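Inicio Quiénes somos Análisis Tarifas Contacto

Buscar en el sitio...

Quiénes somos

Trevgate es una consultora independiente que estudia compras, fusiones y participaciones en la industria del automóvil. Trabajamos para proveedores de componentes, concesionarios y pequeños accionistas que reciben una oferta y quieren saber si el precio se sostiene. Hemos revisado 64 operaciones. En bastantes de ellas nuestra recomendación fue esperar, y eso nos ha costado algún cliente.

Desconfiamos de la palabra «sinergia». Cuando un fabricante compra un estudio de diseño o una firma de chasis, el comunicado promete ahorros, acceso a nuevos mercados y respeto por la marca adquirida. Los ahorros suelen aparecer en la presentación y rara vez en las cuentas del tercer año. Pedimos las cuentas del tercer año.
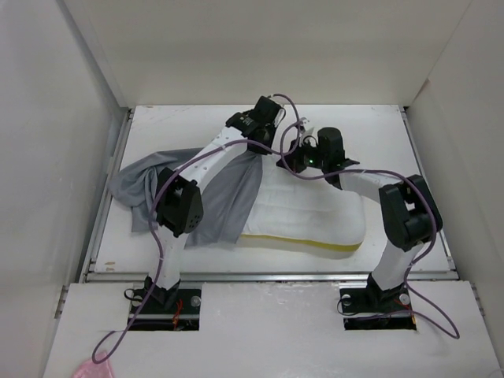 Nuestro método empieza por la deuda. Antes de mirar el catálogo, los premios o los planos del próximo modelo, leemos los contratos de préstamo, los avales y las cláusulas de cambio de control. Después viene el inventario de activos, que es donde más se infla una valoración. Un vendedor puede anotar como «línea avanzada» un recinto de paredes blancas con un robot de dos brazos y un tablero con rozaduras, y quizá lo valga; queremos ver la factura, la amortización y quién firma el mantenimiento. Lo mismo pedimos con los túneles de viento, los moldes y las licencias de software.

El caso que más nos citan es el de Stirholm, fabricante de asientos por el que Trondex ofreció 280 millones de euros. Nuestro informe, de 234 páginas, situaba el valor bastante más abajo y señalaba que buena parte de los pedidos dependía de un solo cliente. La compra se cerró igualmente, con un descuento que cada parte explica a su manera. No nos atribuimos el mérito. Tampoco nos convence la versión de Trondex.
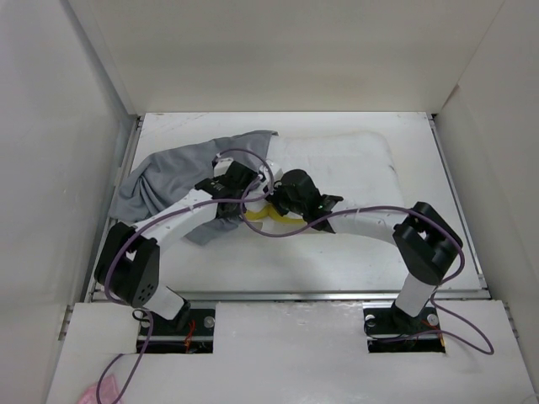

Robot de dos brazos sobre una superficie de trabajo blanca.

Somos 13 personas, entre analistas, juristas y dos ingenieros que pasaron media vida en talleres de prototipos. No cobramos comisión de éxito. Quien cobra solo si la operación se firma acaba encontrando razones para firmarla, y hemos leído demasiados informes escritos así.

En julio incorporamos Hou, nuestra base de datos de participaciones cruzadas en el sector. Tiene lagunas, sobre todo en empresas familiares que publican lo mínimo, y las marcamos en cada ficha. Un porcentaje sin fuente se queda fuera, aunque lo haya repetido toda la prensa del motor.

Si le han prometido que la marca conservará su autonomía después de la venta, envíenos el pacto de socios. Nos interesa más que la nota de prensa.

Última actualización: 20 de octubre de 2024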